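Tallow Toy Library - Frequently Asked Questions

Who can join?
Any family living in Vinton or Kosow. You do not need to have a child of your own. Grandparents, sitters and home daycare providers borrow from us too.

How much does it cost?
Membership is $8 a month. There is no charge per toy and no deposit, except on ride-on toys and the large train set.

How many toys can I take at once?
Each household may have three items out at a time. A bag of blocks or a boxed puzzle counts as one item, however many parts are inside.

How long can I keep them?
Three weeks. You can renew once by phone or at the desk, unless another family has put a hold on the item.

What happens if a piece goes missing?
Tell us when you bring the toy back. A few lost blocks from a big set is fine. For puzzles and board games we ask you to look at home for a week first. After that we may charge for a replacement - never more than the toy cost us.

Do I have to clean toys before I return them?
Please wipe off food and sand. We wash hard plastic toys ourselves before they go out again. Do not put anything with batteries in water.

Are the toys safe for babies?
Toys with a green tag are for children under three. Sets with small parts have a red tag and should be kept away from babies and toddlers.

How are building blocks sorted?
Loose blocks are tipped into a tray and checked, then packed with their own set. Smaller toys and supplies are kept in clear plastic bags so you can see what you are getting.
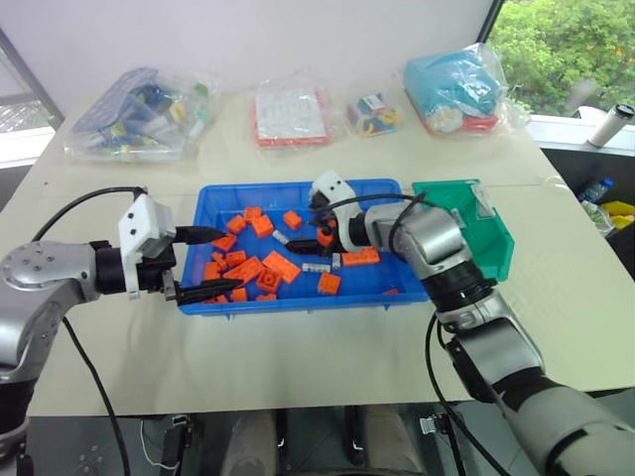
Can I donate toys?
Yes, if they are clean and complete. We cannot take soft toys, car seats or anything that has been recalled. Call ahead if you have more than one box. Skye Gourlay handles donations.

When are you closed?
On public holidays and for the first week of September, when we do our yearly stock check.

Page last updated January 26, 2018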